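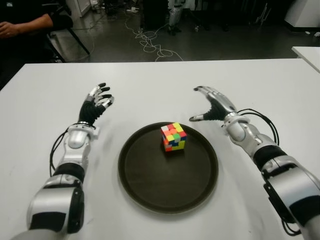 ## 4. Setting out the cube and tray

The Wilberg puzzle set is meant for use on a flat table. Allow at least 80 cm of clear width in front of the player.

1. Wipe the table and let it dry.
2. Put the round tray down with the rim facing up.
3. Place the cube on the tray, clear of the rim.
4. Turn each layer 2 full turns to check that it moves freely.

**Note:** A new cube may feel stiff. It loosens with use. 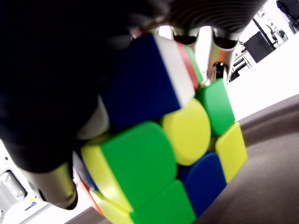
5. If a layer catches, line up the layers above and below it before turning again. Do not force a corner.
6. Scramble the cube and put it back on the tray.

**Caution:** Keep oil and hand cream off the stickers. They lift at the edges.

### Storing spare pieces

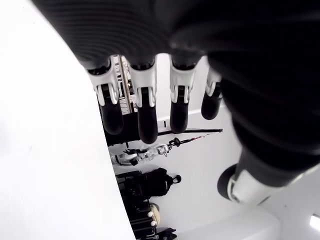 Spare stickers and the Jitaru lubricant should be kept off the playing table. Small items are easily lost under the tray. An open rack, like the one with a metal pole and thin rungs or shelves, will do if the bottle is kept upright. Keep the lid closed tightly.

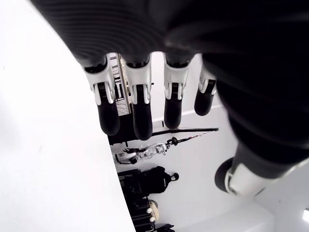
Store the tray flat, with nothing heavy on top. Replacement sticker sheets are part no. 276.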